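From: Rosalind Ostrowski
To: Brernstead basketball supporters list
Date: 2 Sep 2019
Subject: Re: Ferreira's contract

> Does anyone know if Ferreira is staying? The Saken website
> still has him on the squad page but he wasn't at the August
> friendly.

He has 2 years left and the club hasn't agreed to release him. Saken want a fee for him — Sukport offered a swap in August and were turned down.
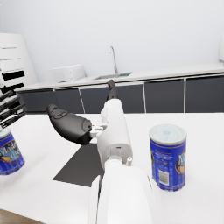
White arm with a black gripper finger

He played 30 games for us last season and scored 236 points, so I'd be sorry to lose him. The squad list has to be in before the first home game. Season tickets have passed 1,000, and the box office will still take cheques.

Rosalind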